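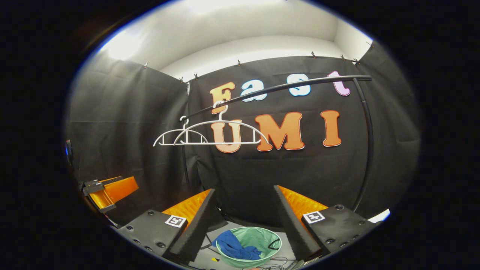
The owner of Nilto, a clothes repair shop, began by taking in trousers for neighbours and now handles 30 jobs a week. Most are hems and zips. "People bring coats they've had for years," she says. "They don't want a new one." Finished work goes on white plastic hangers on a black rail, and she won't fold anything she has pressed. She charges by the hour - a lining can take eight.

November is her busiest month. "Everyone finds the broken zip on the same cold morning," she says. She has no plans to take on staff.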